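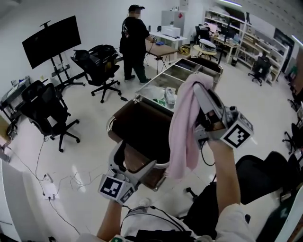
Software sync, Grumus control and perception group, March

Present: Marisol Zapata (perception), Dalibor Holub (planning), Đạt Đàm (tooling and data), Elvira Tamayo (control), and me, Fidelina Paucar, taking notes again because I sat closest to the keyboard.
Away: no one, which is rare enough that I'm writing it down.

Old items first

The time sync bug is fixed. Elvira moved the gripper width readings onto the same clock as the video, so the jaws no longer seem to close a little before the cloth moves. She wants everybody to pull the new build of Nakunier before recording anything else. Dalibor asked if the older sessions can be saved and Elvira said yes, the shift is constant inside each session, she has a script for it, and please don't write your own. (Dalibor had already written his own. We compared them and kept hers.)

The planner crash from last time was a bad unit in a config file. I'm not going to say whose config file. It was mine.

Perception

Marisol took most of the first half hour with the cloth work, and I think it was worth it. Her complaint is that the segmentation model is fine when the towel hangs free and gets lost once it's bunched between the jaws. The mask splits in two, the tracker picks one of the halves as the towel, and then the grasp point hops across the picture. She tried smoothing it over time and got a slower hop.

Her plan is to stop asking for one clean outline and predict two things instead: where the cloth is, and where it's being held. The held part would come mostly from the gripper view plus the jaw width. Dalibor liked this a lot because the planner only ever cared about the held part anyway. Elvira was less sure and wanted to know what happens when both hands are on the same towel. Marisol said she doesn't know yet, and we left it there.

We also got into pale pink on pale gray for a while. When the light is strong the cloth goes nearly white in the gripper view and the edge against the gripper body gets very weak. Đạt offered to lock the exposure. Marisol would like to keep some of the bright stuff in training so the model doesn't fall over the first time someone opens a blind. We agreed on a mix, and she'll tell Đạt what split she wants.
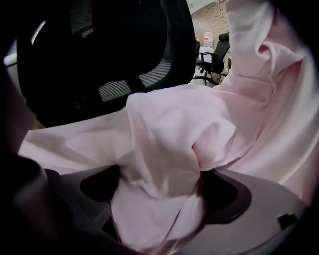

Data and tooling

Đạt says we're at more than 500 usable towel episodes in Sotelo, our episode browser. "Usable" means the marker tracking held on both grippers from start to finish. Episodes where it dropped out are still stored, they just get a gray flag, and you can find them under the filter menu if you miss them.

He showed us the new side-by-side player, head view on the left and gripper view on the right, with the jaw width as a line underneath. I love it! You can drag along the line to the spot where the grip closes and both videos jump there together. Known problem: it loads slowly over the office wifi. Elvira asked for keyboard shortcuts and Đạt typed two of them in while we were still talking, so those are there now, J and K, back and forward one frame.

Longer talk about labels. Right now we mark "grasp" and "release" by hand and we don't agree with each other on when a grasp starts. I put it at first contact, Dalibor puts it where the jaws stop moving. We're going with Dalibor's version since it can be read straight off the width signal - no hand labeling needed for most of it. I'll update the guide.

Planning and control

Dalibor has the regrasp step running in simulation with Unomov as the backend. It picks a corner, lifts, and looks for a second corner along the hanging edge. It gets stuck when the second corner is folded behind. He'd like to add a small shake and Elvira would like him not to, at least until she has put a speed limit on the wrist. Limit first, then shake.

Elvira also wants to drop the policy chunk length from 5 steps to 3 and see if the jerky handoffs calm down. Nobody objected.

To do

Elvira - share the clock script, add the wrist speed limit, run the shorter chunks
Marisol - first try at the held-region output, send Đạt the exposure split
Đạt - make the player load faster, automatic grasp labels from jaw width
Dalibor - collect the folded-corner failures in one folder, delete his own clock script
Fidelina - labeling guide, check units in config files (yes, all of them)

We ran over by a bit. Next sync is at 10 in the same room, and Marisol is taking notes.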